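My golf league starts up again next week, and I've been reading about why small club makers keep folding. I played Kimeo irons for six years and loved them, right up until the company quit in January. 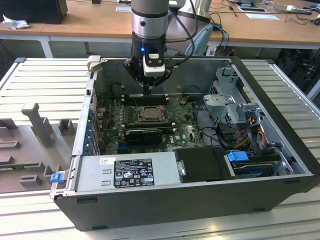

Fitting is where the little guys lose. Kimeo had two fitters for the whole state, and a big brand has one in every shop. My swing is like a desktop tower on its side with the panel off, every part out in the open, and I still needed a fitter to tell me my shafts were too stiff! 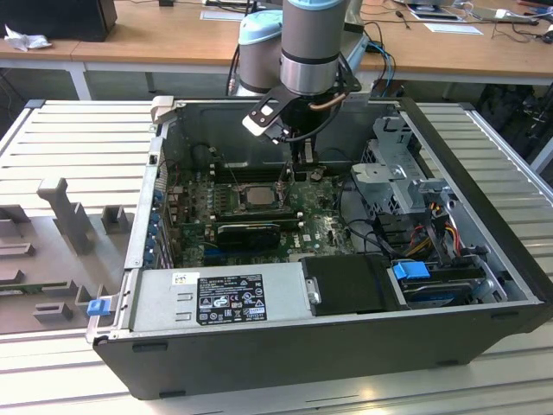

Can you still get Kimeo irons regripped? Any decent shop will do it, and mine charged me $40 for the set.

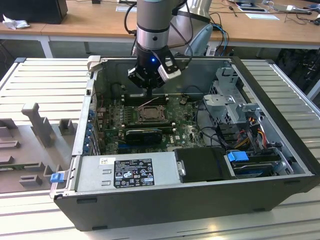 League sign-up, 2018-05-07

We tee off at 8 at Prurkov (bring cash for the cart).

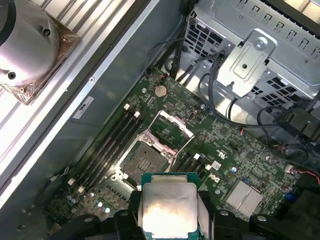 Hicham Ait Ali wrote in that he'd take a used Kimeo wedge over anything new on the rack, and he's got a spare 56-degree if anyone wants to try it before the first round.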